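Looking after base layers: section 4, Washing and drying
By the Panden kit desk
15th February
13 comments | 421 shares

4.1 Before the wash

1. Turn the top inside out and close any zips in the same load.
2. Read the sewn-in label. If it disagrees with this guide, follow the label.
3. Set the machine to 30 degrees and a slow spin.

Note: Wondodell sells a "sport rinse" that is meant to bring back stretch. We ran it for a whole season, up to May, and couldn't tell the treated tops from the others. Buy it if you like the smell.

4.2 Washing

4. Use half the detergent the bottle suggests. The people who print that line also sell the bottle.
5. Leave out fabric softener. It coats the fibres and the top stops drawing sweat away.
6. For stubborn smells, soak for 2 hours in cool water with a cup of white vinegar, then wash as usual. Claims that one soak cures a top for good should be treated with suspicion.

Caution: never mix vinegar with bleach. The fumes are dangerous.

4.3 Drying

7. Press the water out in a towel. Don't wring.
8. Lay the top flat, pull the sleeves straight and smooth the seams with your palm.

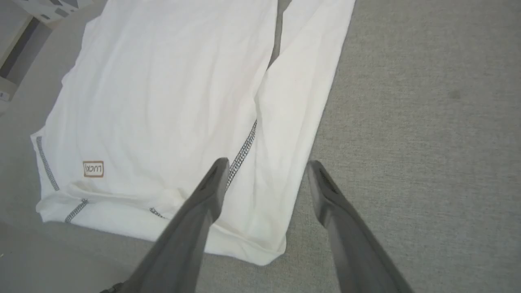
9. Keep it away from radiators and strong sun. Radwan's leaflet says its tops are safe in a tumble dryer "on any setting". Ours came out a size smaller, so we would stick to air.
10. Turn it over once the upper side feels dry.

Note: the Prirora drying mat does the job of an old towel at a much higher price.

4.4 Storing

11. Fold it loosely. Hangers stretch the shoulders.

Share | 13 comments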